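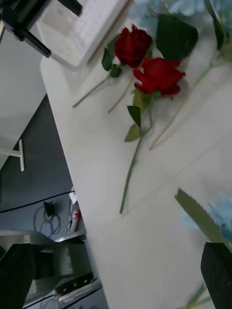 Print this page
E-mail this page

Workshop notebook, flower table
March, started 9.40 in the morning

Red roses and blue hydrangeas today, on the white table, and I'm very pleased with the pairing. I had wanted to try cream with the blue, but Aranka Gulyás said go for the red and she was right. Deep crimson next to that washed-out blue looks lovely, and the white top lets you judge the colours properly (the old green cloth made everything look a bit seasick).

Stock: the hydrangeas are from the Botach box, the roses from Brindis. Box price for the Brindis roses is 95, carriage 10 on top. Happy to pay it again. The petals are tightly layered and there's a good depth to the red, nothing like the orangey lot we had from Lei.

Notes on laying out before arranging:

Keep everything flat and spread it so that each head can be seen. I do the roses first, then the blue, then any loose greenery. Crossing the stems is fine at this stage. I rather like how a rose and a hydrangea look when they cross low down, and I'd like to keep that in the finished piece if it will hold.

The big jagged leaves want to sit behind the blooms. In front they swallow everything. The small dark ones close under a rose head should be left alone, they do a lot for it!

Stem lengths: the roses have plenty to spare. Don't trim until the vase is chosen. Lautaro Valdebenito wants the tall Grombridge vase, which is 300 mm inside, and I'm leaning towards the low bowl. We'll try both.

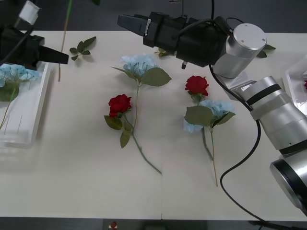 The hydrangea leaves are broad and take up more room than you'd think, so give the blue heads a side of the table each or they end up on top of the roses. Tucking a rose stem in under the blue florets is worth doing on purpose, though. I kept coming back to that one. It makes the red jump out, and the stem disappears so you only get the bloom and the blue. For the low bowl I'd build the whole thing from that.

Loose sprigs: keep them to one side until last. They're handy for filling a gap at the back and a nuisance anywhere else.

Aranka asks if we could have a second blue, something stronger. Possibly. I'd want to see it beside these first, as the paleness is half the charm.

To do
- ask Botach for the price of a full box, item 417 on their list
- find the low bowl (top shelf, I think, behind the tins)
- Lautaro to bring the Grombridge vase over
- write the rose order up in the book
- try one version with the red all together at the front and the blue behind

Print this page
E-mail this page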